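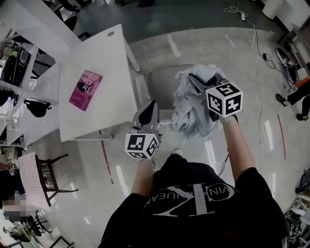

# Recording your first cloth demonstrations with hand-held grippers

Welcome to the fun bit! If you've joined the Caltport robotics club this term, you've probably been itching to get your hands on the grippers, and this page takes you from picking up a pair to having a folder of recordings you can train on. You don't need to have written any code. You do need two free arms and a bit of patience with fabric.

Each gripper works like a big pair of tongs. You open and close the jaws from the handle, and the cube on each one carries square black-and-white markers so that the software can work out where it is and which way it's turned. Later on, our arm (Preda) tries to copy the movements you made. So when you're recording, you are the robot, and it's worth moving like one.

## Before you pick anything up

1. Sign in on the club laptop and open Rorner, our recording program. Make a new session and name it with the task first, then your initials: `cloth-chair-xx`.
2. Look over the cube markers. Thumbprints are fine, creases and peeling corners aren't. Spare printed sheets are in the drawer under the laptop.
3. Run the cable back along your arm and leave enough slack to reach right out. Do a full stretch in both directions before you start. If you feel a tug, fix it now!
4. Choose a patch of floor between the red lines and tell the people near you that you're about to record.

## Calibrating

Hold both grippers out in front of you at chest height, cubes facing up, and press **Calibrate**. Tilt each one slowly left, right, forwards and back. Rorner shows a green bar for each hand, and you want both bars full before you go on. If one sticks halfway, it's nearly always glare on the marker – turn a little away from the brightest lights and try again.

Open and close each set of jaws fully, twice. The program uses this to learn your widest and narrowest grip, and people forget it constantly. A session without it has to be thrown away, which hurts when you've just done an hour of good work.

## The task: pick up a cloth from a chair

We start everyone on this one. Cloth never lands the same way twice, so even a simple pick-up gives the model something new to learn from each time.

- Drop the cloth on the seat from a little way up. Don't arrange it.
- Stand with both grippers open and still for a slow count of two, then press the pedal.
- Bring one gripper in and close it on a raised fold. Flat cloth slides straight out of the jaws, so look for a bump.
- Lift until the whole cloth is clear of the seat. Pause.
- Carry it across to the table, lower it and open the jaws fully.
- Move both grippers back to where you began and press the pedal again.

A good take lasts 15 seconds or so once you've got the rhythm. Your first few will be far slower and that's completely normal.

If you fumble the grab, keep going and try again in the same take. Those recoveries are gold! Last year's model had only ever seen perfect grabs, and whenever Preda missed it simply carried on to the table with nothing in its jaws. Only bin a take if you dropped a gripper, lost tracking or had somebody walk between you and the cloth.

## Mixing things up

Once you're comfortable, change one thing every few takes. Shift the chair, swap hands, use a different cloth, leave a book on the table so there's less room to put things down. Note what you changed in the session box. "Moved chair left, right hand" is plenty.

## Checking your takes

Play back at double speed and watch the two coloured traces. They should be smooth. A trace that jumps means a marker went out of view, and your own sleeve or shoulder is the usual culprit. Trim the dead time at each end, mark the take as keep or bin, and hit **Upload**.

Uploads go to the shared Skiltirar folder. We finished last year's project with 1,810 usable cloth takes out of 2,383 recorded, and we'd love to beat that before the open evening in March.

## Common snags

**Jaws read as closed when they're open.** Redo the open-and-close step.

**Tracking drops when you reach low.** Bend your knees and keep the cubes tipped upwards.

**Arms getting wobbly.** Stop! Tired takes are jerky takes, and Preda will learn the jerks along with everything else.

Page last updated Dec 3, 2023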